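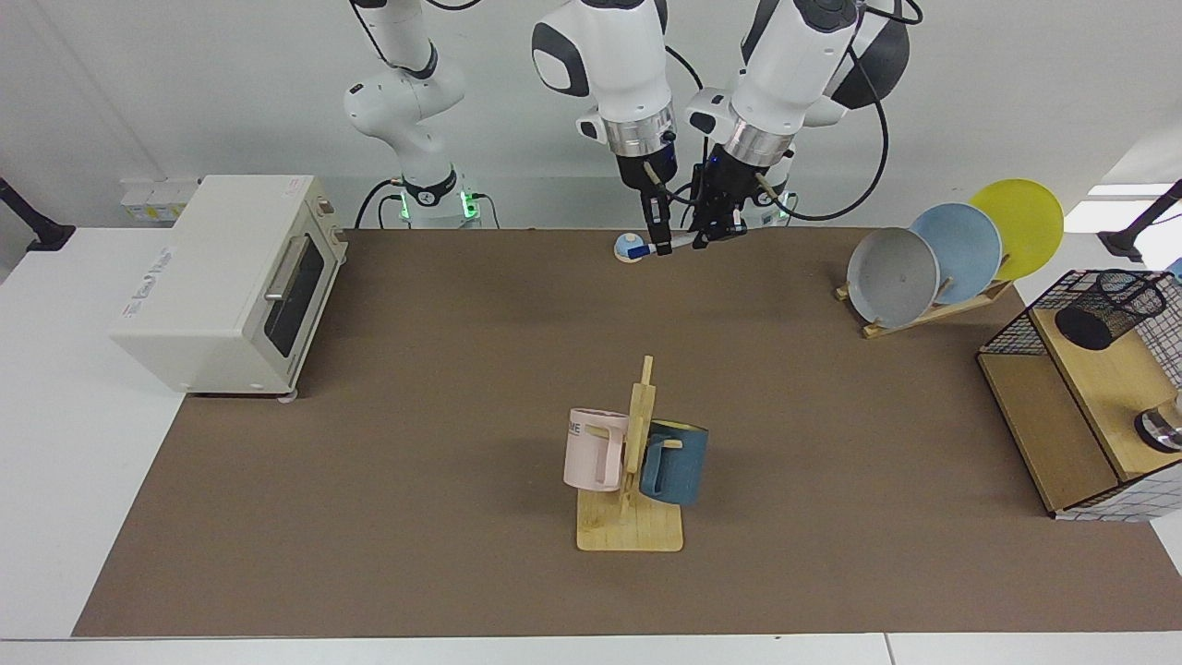

*Mug tree, toaster oven, dish rack. You could run a small household on these three.*

I have been thinking about mug trees since September, when my sister-in-law moved into a one-bedroom and asked me, with a straight face, whether anybody still used them. She had a new kitchen with 13 cabinet doors (she'd had to clean every one of them) and she meant to put her mugs behind one. I said of course people use them, I use one, and then I went home and looked at mine for a good while and tried to work out why I felt so strongly.

My grandmother kept hers by the stove. It was pine, a little sticky no matter how often it was wiped, and each of us had a peg. If your mug was hanging there you were welcome to it, and if it was gone somebody had gotten up before you. I learned a lot about that house from the pegs. When I married, I bought a set of matching cups from Huretti and put them on a shelf, very grown-up, and for years I drank my coffee out of whichever one came to hand and never once felt it was mine.

So I am on the side of the wooden post with two mugs on it, and I'm especially fond of two that don't match. A pale pink one with ME printed near the rim and a dark teal one across from it will tell you more about breakfast than a whole shelf of white china. A mug that says ME is a little bossy, I suppose, but I like a mug that knows its own mind! Mine has a chip and a picture of a lighthouse, and my husband knows better than to touch it.

My friend Naima Fawzy disagrees with nearly all of this. She believes in clear counters the way my mother believed in ironing. Dust, she says, and grease, and where do you roll out dough? She's right about the dough. I roll mine on the dining table and sweep up afterward, and I grumble while I'm doing it. But when I visit her I open four doors looking for a cup, and then she gets up to find it for me, and there we are both standing in the kitchen with the kettle already clicked off.

I feel the same about a wooden dish rack. Three plates standing in the slats are enough for supper and one person dropping by, and they're easier to reach for than the bottom of a stack. I had a big Fogh rack once, two levels with a tray underneath, and all it did was let me put off the washing up until it was full. The one I have now is small and plain and I rinse a plate because there's a spot waiting for it.

As for the toaster oven, it takes up room, I won't argue. We paid 50 dollars for ours secondhand and it has done our potatoes and cheese toast all through one very hot summer when I refused to light the big oven. I tried keeping it in the pantry for a while. We ate a lot of cold sandwiches that month.

My sister-in-law did put her mugs in the cabinet, by the way. I've bought her a mug tree for her birthday anyway, and she can hang her keys on it if she likes.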